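Filed under: Household Studies > Bathrooms and Washrooms

3.2 Surface form and the placement of small holders

The Iltcombe survey recorded how residents store small items on smooth white surfaces such as sinks and tubs. Khattak's earlier coding sheet treated these surfaces as flat. In this study, each surface was coded by slope, and any holder resting on or against it was entered separately (Figure 2). 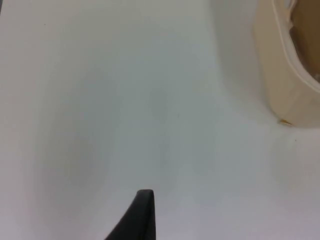
Does the shape of the surface affect where a holder is kept?
Residents tended to choose places where a curve gave the holder some support, and they returned it to the same place after cleaning.

Figure 2. Smooth, gently curved white surface with a cream-colored object at the upper right. The object has rounded edges and a lighter raised rim.

Interviews lasted 20 minutes and took place in the home. Residents were asked to name the items they moved before wiping a surface and the items they wiped around. Holders with an open top were more often moved, and several residents said that water collected beneath them. The Druller scale was used to rate ease of cleaning. Ratings for curved surfaces are reported in Section 4.

12 shares | 2 comments

Related items
Shelf use in shared washrooms: the Mughal housing study
Rernier notes on household cleaning routines
Coding small objects in the home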